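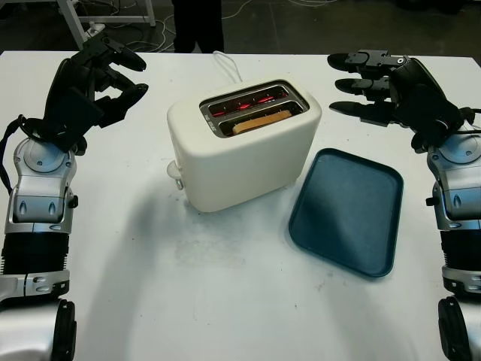 Rultulow two-slot, is the "even heat" thing real?

crumbcatcher
My old toaster died in November and I've been reading about the Rultulow because a bakery near me swears by it. The claim is that both slots brown the same on both sides, every time, no matter how many slices you've already done. It costs 93 dollars. For a two-slot toaster. I have never owned a toaster that browned both sides the same, and I've owned a lot of them, so I'm asking before I spend the money. Does anybody here have one and has it held up?

mapleandrye
I've got one. It's fine. It's a toaster. Mine does the outside of the slice a little darker than the inside, same as the 16 dollar thing it replaced. The lever feels nicer, I'll give it that.

dialsetting4
Disagree with maple. Mine is very even if you let it cool down between rounds. What dial setting are you using? I leave mine on 4 and don't touch it.

mapleandrye
"Very even if you let it cool down" is exactly what they say it doesn't need. The whole pitch is back to back batches. If I have to stand there waiting I might as well use the broiler.

oldwirenut
I used to fix small appliances, so take this however you like. Nearly every pop-up toaster is the same machine inside. Hot wire on a sheet of mica, a timer, a spring, a magnet that lets go. The timer is where the money could go and usually doesn't. On cheap ones it's a little circuit that counts seconds and has no idea how hot the slot already is, so the second batch comes out darker on the same number. If a brand fixes that, good for them, but I'd want to see inside before I believed it. The word "even" on a box means nothing to me.

The other thing people forget is the middle wires. In most two-slot toasters the elements between the slots don't throw the same heat as the outer ones. Put one slice in and you get one pale side. Some have a single slice setting or mark one slot for it. Read the little card in the box, it might be printed there.

crumbcatcher
Thanks, that's more use than any of the reviews. Does the Rultulow have a marked slot?

dialsetting4
Mine doesn't.

hollowloaf
Wait, mine does. There's a small line next to the back one. Did they change it?

dialsetting4
Just went and looked. No line. So either there are two versions or yours isn't a Rultulow.

hollowloaf
It says Rultulow on the bottom. I can read.

mapleandrye
And this is my problem with the brand. They change things and keep the name, so a review from two years ago could be for a different toaster. Pálfi did the same with their kettles.

southporch
Nobody's mentioned bread yet. I did 10 slices in a row last weekend, half from a supermarket loaf and half from my own sourdough. The supermarket bread came out the same every time, near enough. The sourdough was all over the place because it's wetter and I can't cut straight. I think a good share of "my toaster is uneven" is the bread. Mine's a Civberg by the way, nothing fancy.

oldwirenut
Fair point about water. Fresh bread takes a lot longer to start coloring than day-old, and sugar in the dough makes it go faster once it does start. But a test on one toaster can't tell you if another one is better, so I wouldn't take your loaf as a defense of a 93 dollar price.

southporch
I wasn't defending it. I have a Civberg.

dialsetting4
I feel like people here decided it was a scam before they read the question. I paid for it, I use it every morning at 6, I like it. The toast is good.

mapleandrye
You like it and it's a good toaster are two different claims. I'd like mine too if I hadn't paid that much.

crumbcatcher
What about the warranty? The page says "limited" and then I can't find what it's limited to.

hollowloaf
Mine says two years, but you pay shipping both ways. The crumb tray isn't covered. I know because I bent mine and asked.

oldwirenut
Shipping both ways on a toaster eats a lot of what a repair is worth. Also, whatever you buy, pull the plug before you go poking around for a stuck crust. And empty the tray now and then. Half the burnt smell complaints I used to get were old crumbs.

crumbcatcher
OK. I'm leaning no. There's a used Prultarik at the thrift store, four slots, cord looks all right. Any reason not to?

mapleandrye
Ask if they'll let you plug it in and check that every wire lights up. If one stays dark, walk away.

dialsetting4
Or buy the Rultulow and have nice toast — just saying.

oldwirenut
Look at the cord where it goes into the body too. That's where they crack.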